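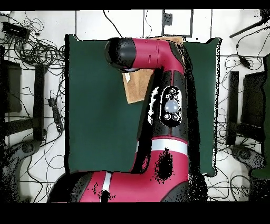
The red arm at its green table, cables and all.

I promised I'd write up how we're planning the money for a second arm, so put the kettle on (I do go on a bit). Our pot stands at 2177 pounds, which sounds lovely until you start listing the dull bits: grippers, felt, power strips, chairs, and more cable than anyone would believe! Towels, happily, are cheap, and towels are what we mostly practise on.

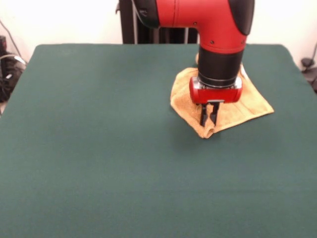
Coralie Hinds reckons we should forget a second arm altogether and put the lot into spare gripper fingers and a service plan, and I must say I've gone back and forth on that all February. Spare fingers came in at 133 a pair from Skuvmont, so four pairs would be a fair old bite out of the pot.

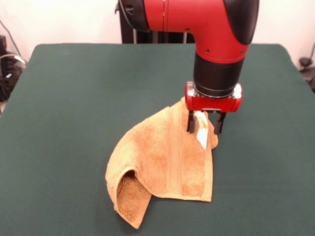 Jumdale Notes, no. 20

My feeling now is that we hire for a season and see how we get on. Kerar will quote for hire by the month, with delivery included, and Henok has asked them whether the table can come too. I'll add the figures underneath when his email arrives.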